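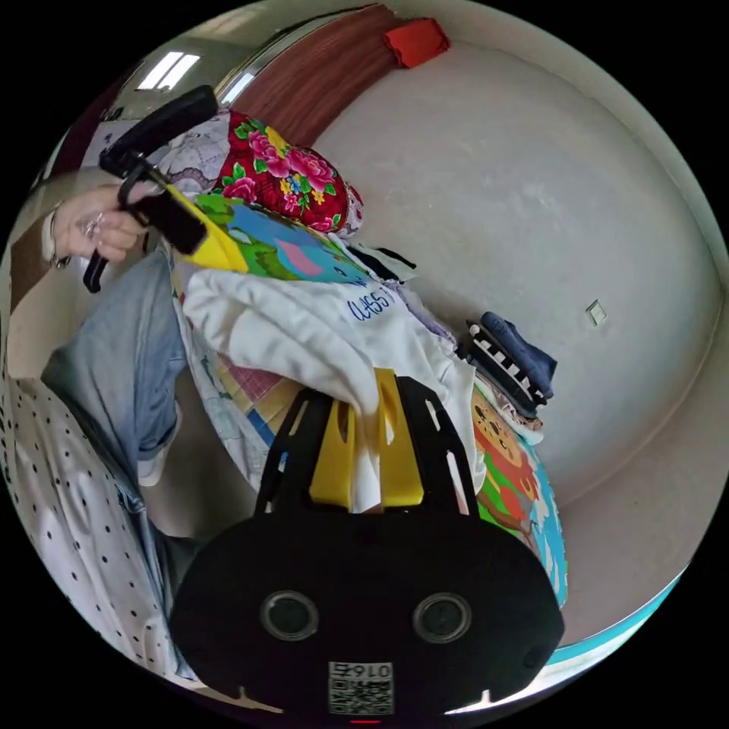
*A hand-held gripper with yellow finger pads, pressed into a bundled white cloth.*

# The Laundry Is Still Waiting

The man from Prolto wanted me to watch the towel. It lay flat on a gray table in the company's showroom in Skalano, squared up to the table's edge, and above it hung a robot arm that had been warming up for some time. The arm came down, took a corner, took another corner, and laid the one half over the other. Then it did that again. There was a small round of applause from the people who had come to see the Kesum, as the machine is called, and I joined in, because I'm polite.

Then I asked whether I could put the towel down myself.

There was a pause. Gerasimos Koutsoukos, the engineer in charge of the Kesum, is a decent man and he said yes. I picked up the towel, dropped it on the table in a lump, and stepped back. The arm came down, hovered, took hold of something in the middle, and lifted the whole lump into the air, where it turned slowly. It put the lump down. It picked the lump up again. Koutsoukos let this go on longer than I would have, then pressed a button.

"We know about that one," he said.

I've been hearing that the machines are coming for the chores for as long as I've been paid to write, and I have a drawer of press kits to prove it. Every couple of years a new one arrives with a smiling family on the cover and a robot holding a stack of shirts. I no longer doubt that a machine can be made to fold something. I've seen it done. What I doubt is the word that usually comes next in the press kit, which is "laundry."

Laundry is a heap. It's whatever came off the line or out of the dryer, dropped on whatever surface was closest, next to whatever was already there. The towel in the showroom was one item, of one color, on a table of a color chosen to be nothing like it. Go and look at your own bed on a Sunday night. A bedspread has a pattern, the cushion has another, a child's mat has a cartoon lion on it, and somewhere in all of this is a striped shirt you have to find the sleeves of.

People manage this without thinking about it. You grab, you shake, gravity does a share of the work, and your fingers tell you when you've got one layer of cloth or two. A robot arm with two fingers gets very little of that. It sees a shape. When it pulls on the shape, the shape changes, and whatever it had worked out a second ago is no good anymore.

Koutsoukos is frank about all this once the visitors have gone home. He used to work on machines that handle glass bottles, and he talks about bottles now the way some people talk about a first marriage that was better than they realized. A bottle is where you left it. It has a top. "Cloth has no top," he told me, and drew a shirt on the back of a parts list with arrows coming off it in every direction.

His current hope, and the current hope of a good many labs, is to stop telling the machine what to do and start showing it. A person takes a gripper in each hand, with the same kind of two fingers the robot will have, and does the chore that way. Lenses on the gripper look out at the cloth. Do it often enough, the thinking goes, and software can find the pattern in what the hands were up to.

I like this idea more than most of the ones in the drawer. It at least begins on an ordinary bed, with the folded clothes stacked at one side and a white cloth still to be dealt with, and it leaves the hard part to someone who already knows how. 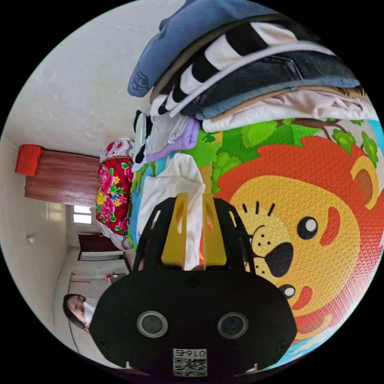 ## Try it with two fingers

You can get a feel for the trouble with a pair of kitchen tongs. I did this at home with a T-shirt and a pair of salad tongs in each hand, and I recommend it to anyone about to invest money in a folding robot.

The first thing you notice is that picking up is easy and picking up *the right amount* is awful. The tongs take a pinch of shirt, and the pinch is the front and the back together, or the hem and a bit of the bedspread. The second thing is letting go. A hand opens and the cloth falls away. Tongs open and the cloth stays stuck to one side, and when you shake it loose your nice crease goes with it.

It took me 240 seconds to fold that shirt, by the kitchen clock, and I would not have shown it to my mother. But I did get it folded. I was slow, and I kept having to stop and lay the thing out again, and every time I stopped I knew why. I could see that a sleeve had gone under. I have had a body and a closet all my life and I know what a sleeve is, even when there's only a wrinkle of it showing.

So when an engineer says the hands are the problem, I half believe it. Better hands would help. But my hands that evening were worse than the Kesum's, and the shirt ended up in the drawer. Whatever I had that the Kesum lacks was further up the arm.

The teaching approach is an attempt to get at exactly that. A woman sits by a bed with a black gripper in her hand and looks down at it, and each small correction she makes is one a programmer would never have thought to write out. She won't have thought of it either. She'd just do it. 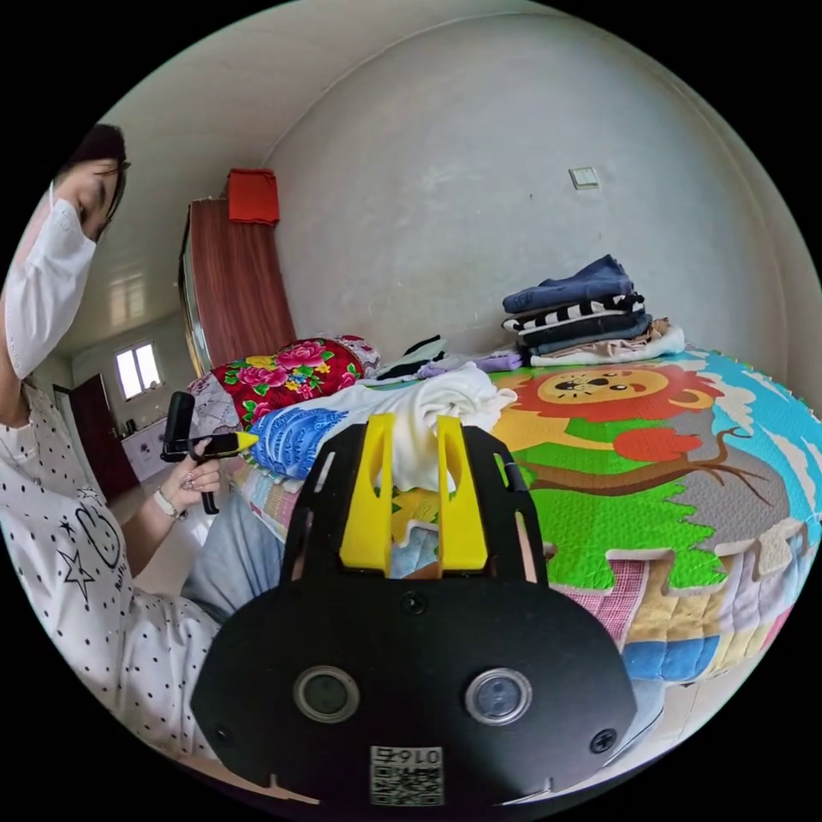
My question is how far any of it travels. Koutsoukos told me his team had recorded 600 folds before they tried letting the arm work on its own, nearly all of them towels, nearly all on the gray table. The arm got good at towels on the gray table. They moved the table to the other side of the room, where the afternoon sun came in, and it got less good. Somebody brought a striped towel from home and it got a lot less good.

He wasn't embarrassed by this. He said the answer was more rooms, more beds, more people, more kinds of cloth. That may be right. It's also what I was told in another town by another firm, about a dish-loading arm that needed more kinds of plates. There is always a next heap of examples that will do it, and the heap always costs money, and the press kit gets printed in the meantime.

## What the laundry says

For a second opinion I went to a place that has every reason to want the thing to work. Karras is a commercial laundry out past the ring road, and it does sheets, tablecloths and kitchen whites for hotels. Fotis Mavromatis runs the floor. He had a Kesum on trial in February and he had kept notes, in pencil, in the same book where he writes down which dryer is making the noise.

Laundries of this size have had machines for flat work for decades. Sheets go in one end of a long ironer and come out the other pressed and folded, and Mavromatis can't remember a time without them. What he pointed out, shouting over the ironer, is that two people stand at the front of it all day finding the corners. The machine does the folding. The people do the part that comes before, where a wet knot of cotton has to be turned into a rectangle with edges.

That was the job he wanted the Kesum for. Prolto offered it for something smaller, hand towels from a bin, and he agreed. His notes for the first morning say that it finished 100 towels and that his newest hire, at the next table, finished about 400. He didn't mind that so much. The Kesum doesn't go to lunch, and he'd have taken it at a quarter of the speed if he could have walked away from it.

He couldn't walk away from it. It would take two towels at once and fold them as one. It would drop one on the floor and carry on folding nothing, quite neatly. Somebody had to stand there, and the somebody was on wages, and by the second week the somebody had started handing it the towels one at a time with a corner already sticking up.

"So then I have a person who feeds it corners," Mavromatis said. "I have that already. I have it at the ironer."

The machine went back to Skalano at the end of the trial. He'd have another one in, he told me, if they called. He'd like it to be true. His wrists hurt and so do everyone else's on the floor, and he has trouble filling the night shift.

I find Mavromatis a better guide than the showroom, and a better guide than me. I come to these things wanting to catch somebody out. He only wants to know who stands next to the machine and what they're doing with their hands.

Ask that about the home and it gets worse. At Karras there's at least a bin full of one kind of thing. At home the next item after the towel is a pair of jeans, then something small with a button, then a fitted sheet, about which I'll say nothing. A chore at home is also hardly ever one chore. You fold the clothes on the bed, so first you clear the bed. The stack goes in the closet, so the closet door has to open, and the shelf is full.

It might be that teaching by hand gets us there in the end. When I look at someone holding up a length of white cloth from above, with the lower part of it held between two yellow fingers, I see a grip I use myself. One end up, let it hang, work down from there. I've never told anyone how to do it. If a machine can pick that up by being shown, it has picked up something worth having.
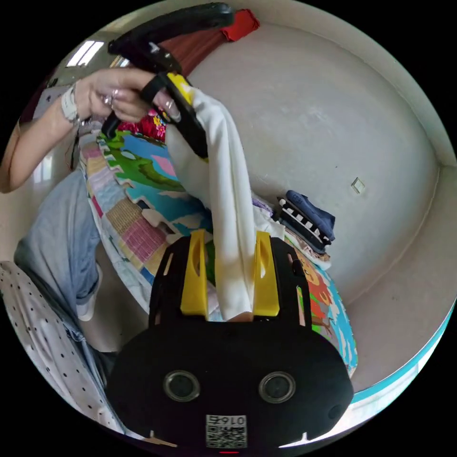
But I'd want to see it in a room it hasn't met. That's the test I now ask for, and I've stopped caring how it sounds. Let me drop the towel. Let me choose the bed. Leave the quilt where it is and don't tape anything to the floor. If there's a person just out of view with a finger on a button, I'd like to be introduced.

Koutsoukos has agreed to this in principle. When I called him to check the numbers in this piece he told me the Kesum now recovers from a dropped lump "more often than before," and when I asked how often that was, he said he'd send me something. He also said they had begun on T-shirts. I asked which color, and he laughed and said gray, on a white table, for now.

My own washing is on the chair in the bedroom as I write. It's been there since Thursday.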